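Tips for the workshop: planning and paying for a walking robot

Most of the money questions we get are about the robot itself. The robot is the easy part, as the price is on the quote. What catches people out is the floor, the batteries, the training and the first year of repairs. The tips below come from our own purchase and from helping the Florkville shop with theirs.

Measure first. Walk the route you want the machine to take and write down the narrowest gap, the highest lip and every change in floor covering. Mats and rugs count. A ribbed mat that you step over without thinking is a job for a robot, so either tape it down, move it or put it on the list of things to test.

Draw the big furniture on your plan at its full size, including any tabletop that hangs out past the legs. Low stretcher bars should go on the plan as well.
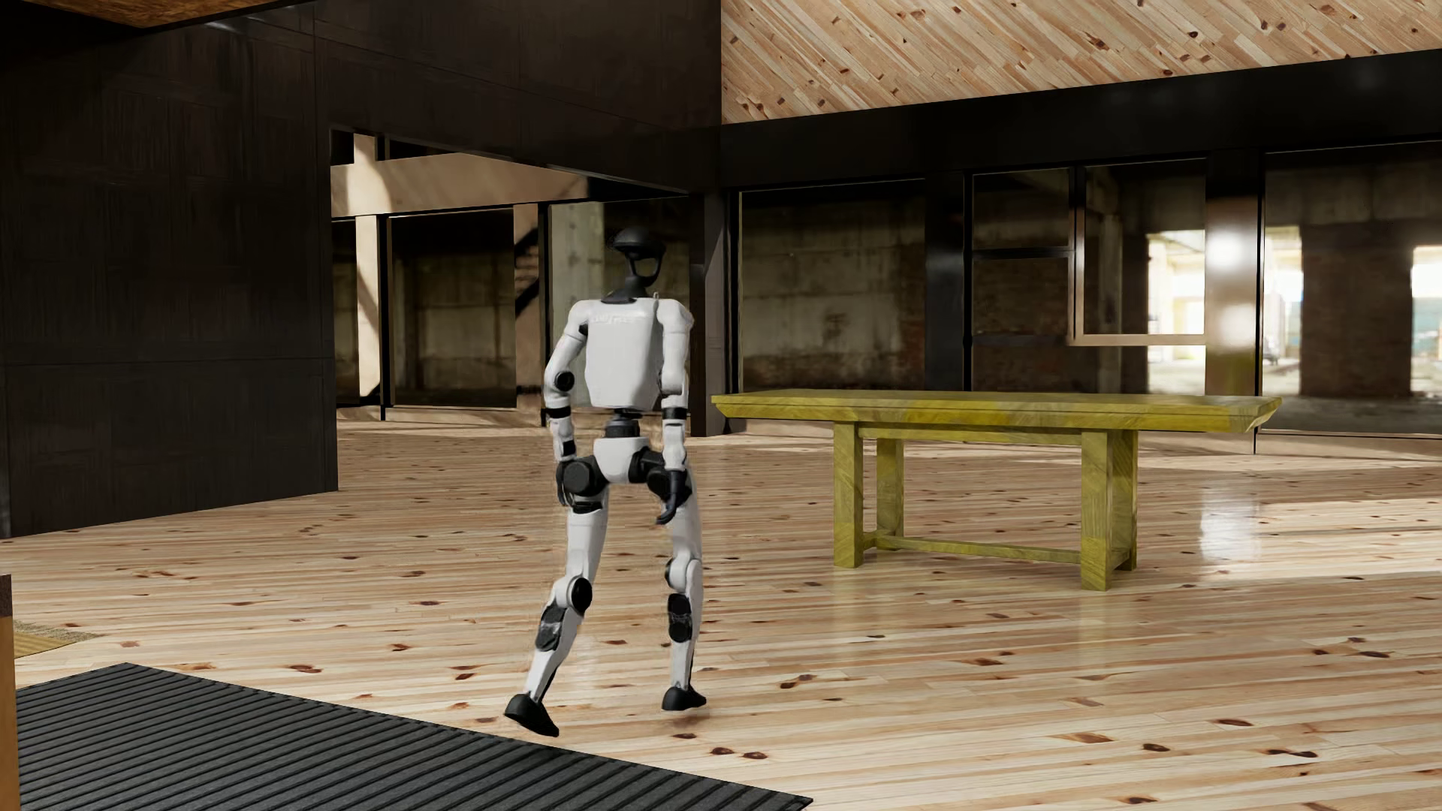 Equipment Planning Group, Lesik Home & Workshop Club

Planks are a good surface to start on. The robot should be able to go past a long table without its arms getting close to the overhang, and it needs a clear spot to put each foot. Try the route in simulation if the seller offers it. Narayanan Acharya ran ours for 13 evenings before we signed anything, and we moved two benches on paper that would have been a pain to move later.

Large windows and polished boards are worth a note. Ask the seller how the sensors handle glare and glass, and get the answer in writing.

Budget lines people forget:

Spare battery and charger. Ours came to $1,826 with freight.
Floor repairs and edging strips.
A locked cupboard or a marked parking spot.
Insurance. Phone your broker before you order.
Training for at least two people, so one can be away.

Set aside up to $3,000 for the first year on top of the quote. Hema Hegde keeps our book and puts every part and call-out in it, even the small ones – it makes the second year much easier to plan.

Get 3 quotes and ask each seller for the same things in the same order. Saraç and Rornitz both sent us prices that looked close until we added delivery and the service plan. Check whether the warranty covers falls, and who pays the shipping if a joint has to go back.

Rent before you buy if you can. A month is long enough to find out which chores you would really give it.

Questions about the planning sheet go to Zulema Garrido. Paper copies are in the tray beside the sign-in book.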